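I sewed a sun hat last year, wore it on one walk, and the brim fell over my eyes before I reached the corner. Starting a thread on what I've changed, in case anyone else is fighting a floppy brim.

Fabric first. My original was a light shirting with no interfacing. It looked fine flat on the table and terrible on a head. For the second one I bought a heavier cotton from Olbridge in a color they call brick.

If you want a wide brim to hold any shape, you have two choices. Interface both layers, or stitch a lot of rows. I did the first hat with neither.

Rows of stitching take a long time. I mark the first one with chalk and then use the edge of the presser foot as a guide for the rest. Five rows in, my lines start to drift. I stop, get a glass of water, and come back.

Thread: I went through more than I planned. Buy the 200 yard spool and then buy a second one. I ran out in the middle of a row and the next spool from the same rack was a slightly different brown.

Needle size matters too. The seam where the brim meets the band is thick and my regular needle skipped stitches there. Switched to a denim needle and slowed down.

Eun-seong Do asked about chin straps in the replies. Yes, put one on. Sew the ends into the band seam before you close it up. I added mine afterward by hand and it shows on the inside.

Eyelets: practice on a scrap. I set one crooked in January and it is still crooked — I wear that side toward the back. The Kavitz setter is fine if you hit it once, hard, on a solid surface. My kitchen table isn't one.

On storage, since two people asked. Folding a cotton hat into a bag won't ruin it, but the crown creases. Mine goes on a wire stand on the shelf by the door. A bowl turned upside down works too.

For creases already in there, I steam from the inside with my hand in the crown, then let it cool on the stand before touching it. Ironing the top flat gave me a shiny patch on the first hat. Don't do that.

Washing: cold, by hand, reshape the brim while it's damp. The dryer took my old one down a full size.

Brown ones, for reference on brim and crown. Look at the stitching if you're planning your own rows.
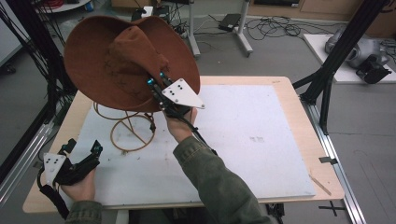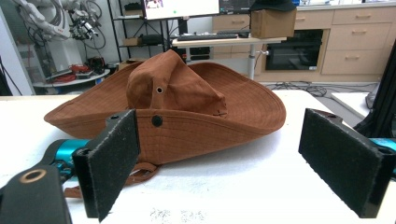
Wide-brimmed hat in rusty brown. Second photo: crown folded over to the right, chin strap out in front, rows of stitching around the brim.

Pattern notes are next. I still need to redraw the brim piece — mine is 25 pencil lines on top of each other and only one of them is right.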